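Staton pick-and-place set: scene inspection before example collection
Build reviewed: May, cabinet room, green wall variant
Inspector: Tibor Szekeres
Requested by: Goossens, learning group

Scope: simulated rooms only. Complete every item before the collection queue is opened. Mark P (pass), F (fail) or N (note, collection may proceed). Comments are required for F and N.

Section A. Room geometry

A1. Walls closed at the corner, no gap to background. P
A2. Floor collision plane matches the rendered floor. P
Comment: Drop test repeated at 2 heights. No sink-through.
A3. Floor boundary clean at render resolution. N
Comment: Edge against the walls is stepped. Same result with the filter on. Acceptable for training, not for the demo reel.
A4. Wall texture loads at full size. P
Comment: Mottled green is the intended finish. Please stop filing it as a compression fault.

Section B. Furniture

B1. Cabinet is fixed and does not drift under contact. P
B2. Cabinet top is level and carries its own friction value. P
Comment: Value was inherited from the floor in the last build. Corrected in the scene file, still wrong in the Flodis template.
B3. Drawers locked for this task. P
Comment: Leave them locked. Drawer episodes belong to a separate set and must not be mixed in.

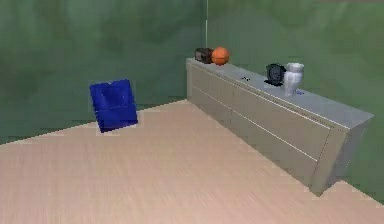

Section C. Objects

C1. All objects at rest before step zero. F, then P
Comment: The ball rolled on 2 of the first resets. Settling time was extended and the check repeated with seed 1984. No further movement.
C2. Object classes match the label file. N
Comment: Ball and vase are correct. The blue object on the floor has no agreed class name. Goossens to choose one before labels are exported.
C3. No unexplained marks or stray geometry on support surfaces. N
Comment: Small dark mark and small blue mark near the front edge of the cabinet top. Could be texture or a leftover mesh. Query the object list at those positions before anyone edits the texture.
C4. Objects separable in the segmentation pass. P
Comment: The vase overlaps the black object from this viewpoint. Masks were checked separately and do not bleed.

Section D. Recording

D1. Start state saved with each episode. P
D2. Failed attempts kept and flagged. F
Comment: The Grillisport exporter drops any episode that ends on timeout. Of 736 trial episodes, 293 reached disk. The learning group wants the failures, so this blocks release.
D3. Action and image timestamps aligned. P
D4. Random seed written to the episode header. P

Result: HOLD

Open actions
D2: exporter fix, then a full rerun of the trial batch. Do not patch the missing episodes in by hand.
C2: class name from Goossens.
C3: object list query, result attached to this sheet.
A3: no action for this release.

Reinspection is booked for Wednesday at 10:30. Sections A and B carry over unless the scene file changes. Any edit to object placement voids Section C.

T. Szekeres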